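What the wrist camera gave us, and what it did not

For two months I have been working on the suturing policy at Pesstead, and in June we finally had numbers I trust enough to write down. The question was simple. If the policy sees a second view from a small camera close to the tool, does it handle the thread better than with the overview camera alone?

Our method is imitation learning. Valentin Zwahlen recorded the demonstrations by teleoperation, 40 of them, all on tissue. We trained two policies on the same data, one with the overview view only and one with both views. Everything else stayed equal, also the random seed, which I forgot in the first round and had to repeat.

The close view is not easy to learn from. The shaft is so near to the lens that it becomes a pale blur, and the metal tip is full of small bright reflections. Blood makes a strong red line, and the network likes strong lines more than it should. The thread is the difficult part. It is thin, it crosses over itself, and the piece held in the jaws has to be told apart from the piece with the free end. 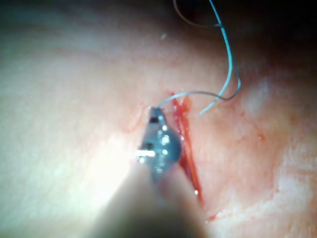 Results

We ran 38 trials with each policy. I counted a trial as good when the tool pulled the correct strand and did not let it slip before the end of the motion. The overview policy had 14 good trials. With the wrist view added it had twice as many, and I did not expect such a big step.

The failures are also different now. Before, the tool mostly closed next to the thread. With the new policy it closes on a thread, but sometimes on the wrong one, mainly where two strands overlap in the dark part of the view. We tried to brighten these areas before training. It helped a little in the shadow and made the glare on the metal worse, so I took it out again.

Next step

I want to mask the shaft and see if the policy misses it. Valentin thinks it will, because the blur tells the network something about the angle of the tool. I have my doubts. The training for this is running on the Ravham machine and needs a few more nights.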